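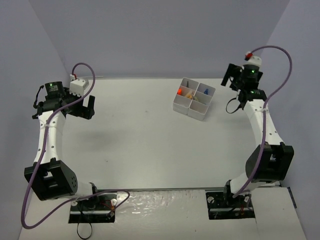 Page last changed in February, 7 replies hidden by votes

Budgeting for a two-arm table cell: what did I leave out?

Posted by Callum Kinnear

I run the small parts bench at Grellis. We sort mixed pieces into plastic grid organizers, six compartments each, and I have been told I can plan for one tabletop cell with two arms facing each other over a white table, walls on the back and both sides. The arms I am looking at are the light printed-looking type with a motor at each joint and a simple two-jaw gripper.

My first budget has the arms, the table, the walls and a computer. The arms are most of it. Whoever reads it upstairs will want to know why there is a second line for "other," and at the moment I have put 2000 dollars there without much behind it. Is that low? I would also like to know whether people buy both arms at once or start with one. The pieces are small, mostly things you could hold between two fingers, and a few are thin and pointed. The organizers are light and slide if you bump them.

We have a bench against a wall with one double outlet. No compressed air.

Davina Gunn

2000 is low if that has to cover spares. I would break "other" into separate lines, even if your guesses are rough, and people are less likely to strike out a line that has a name on it. Mine were:

Spare motors. At least one of each size you use. The wrist and gripper motors are the ones we replaced, the big one at the elbow has been fine so far.

Cables. Buy more than you think. On this sort of arm the cable runs along the outside of the links and needs a loop of slack at the wrist and again at the elbow so the joint can turn. If the loop is short it pulls on the connector, and if it is long it can sweep across the table and catch something. We tie ours to the links with cable ties and we went through a lot of lengths before we settled. Put a bag of ties on the order too.

Jaws. You mentioned thin pointed pieces. Stock jaws may not hold those well. Ask the seller what replacement jaws cost before you sign, and whether you are allowed to make your own without losing the warranty.

Power. Two arms plus a computer plus lights on one double outlet is going to be a power strip, and your building people may not allow that. We had to pay for a new outlet and it took longer than the arms did to arrive.

On the organizers, a sheet of thin non-slip mat fixed that for us. It is cheap. Try it before you pay for a fixture.

As for one or two, we bought both together. The mounting positions have to match up, and the table was drilled for both in one visit. If you start with one, get the table made for two anyway.

Ishbel Gillies

just get two. we waited on the second one and the price had gone up by then

Euan Niven

I agree with most of what Davina wrote. A few things from the planning side.

Look at your table surface before you buy it. A glossy white panel is easy to wipe but it throws reflections, and if you plan to use a camera to find the pieces you may spend more on lighting to get around it. We got two samples from Dakard, one matte and one gloss, and the matte was the same price. Pale walls are fine in my experience. What you want to avoid is a window on one side, where the light is different at 8 a.m. and 3 p.m.

Measure the reach with the gripper on. The reach figure on our quote was given to the wrist. Our table is 60 inches wide and we lost the far corners to this. If your organizer is going to sit toward the back, check that both arms can get to all of the compartments, including the ones in the back row, or decide that only one of them needs to.

Leave room in front of the bases for your hands. The connectors on ours are right at the front edge and we hang the extra cable below the table, so a drawer there is no good.

Put your own hours in the budget. I logged 51 hours on ours before it ran a full shift, and none of that was in the plan. Most of it was moving things an inch and trying again. Gregor Niven did the same job at our Grulside shop and his number was higher, but he was also doing the wiring.

Last one, get the quote to say who pays freight on returns. Daly sent us one arm with a bent bracket and the replacement was free but the shipping back was over what I had set aside for it.

Callum Kinnear

Thanks, all three. I have split the line up the way Davina has it and added the outlet as its own item. I'm asking for matte samples this week. The reach figure on my quote doesn't say where it is measured to, so I have written to them about that as well.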